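19 April 2022

Bench, morning

In at 7. Mahnaz had left the arm parked over the wood table with the brake on and a note saying the sensor drifts if it is zeroed before the controller warms up. I let it sit while I read through yesterday's log. She is right about the drift. Zeroed it cold once as a check, then again later, and the vertical force readings did not agree. From now on we zero after warm-up and write the time in the log.

The job this week is the cup task. Reach down, close on the rim area, lift, move sideways, set down, release. Everything is shown to the arm by a person, either by pushing it through the motion by hand or by driving it from the remote. Zarei wants both kinds in the same set, labeled by method, so they can train on one and test on the other. I think the two kinds are too different for that to be clean, but that is for the Thursday call.

Hand guiding first. Farzad took the wrist and I ran the recorder. The trouble with hand guiding is the same as last August: the force sensor sits between the wrist and the gripper, so where the person holds matters. Hold above the sensor and the readings are contact with the cup and nothing else. Hold below it, by the gripper body, and the person's own push is in the data. Farzad has good habits. Ghazal tends to let her hand slide down when she gets near the table, and I threw out 6 of hers before lunch for that. She was annoyed, then looked at the plots and agreed.

A second thing with hand guiding is speed. People go fast through the air and then slow to nearly nothing above the cup. The recorder samples at a fixed rate, so most of a file ends up being the slow part. Forough wants to thin it out afterward. I would sooner ask people to keep an even pace, but she may be right that they can't.

Bench, afternoon

Switched to remote. Mahsa drove. She has the steadiest hands of any of us and she stops above the cup before closing, with the fingers open on either side of the upper rim. I asked her to hold that pose for a full breath on each run. It gives a clear mark to split the file on, approach before and grasp after, and the splitting script finds it without help.
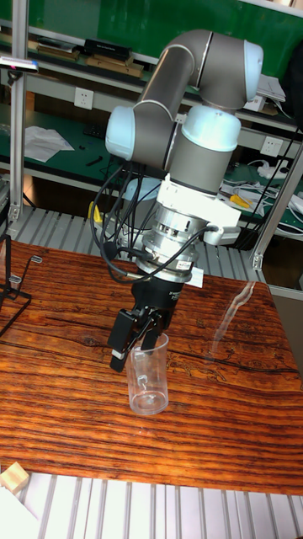 Notes from the remote runs

The cup is a poor object for this and a good test for the same reason. It is clear, and the wood grain comes straight through the wall, so the vision model Drelteo sent us puts the rim in the wrong place. On the side view it twice locked on to a dark streak in the table. Mahsa doesn't care, she knows where the rim is. The policy will care. I have asked for a set with a plain mat under the cup and the same drive path, to see how much of the error is the table.

Glare off the finish is a separate problem. We turned off the lamp nearest the bench and it got better on one side and worse on the other. Left it off.

Closing force: started at the default and the cup wall bowed in. Brought it down in small steps until the wall held its shape and the cup still came up with the gripper. The value is in the config under Mahsa's name. Do not copy it to the hand-guided set, as the finger travel is limited differently there.

The remote has a small lag. I measured it by tapping the stick and watching the joint log, and it was the same at the end of the day as at the start. I can subtract a constant. What I can't subtract is that Mahsa has learned to lead it, so her stick input runs ahead of where she wants the arm. If we train on stick commands we train on her habit. If we train on joint positions we don't. I wrote this to Aden with two plots and asked which one they meant by "action" in the spec. No reply yet.

Cables: the loop at the wrist tightens when the last joint goes past a half turn. Told everyone to stay under that. Farzad will put a soft limit in tomorrow.

Count at close is 1040 kept, both methods together. The Posilby order says 2517. At this pace we make it if nothing breaks, and I would like one spare day for the mat set.

To do: warm-up time in the log header, soft limit on the last joint, ask Forough for the thinning script, find out who has the other gripper fingers.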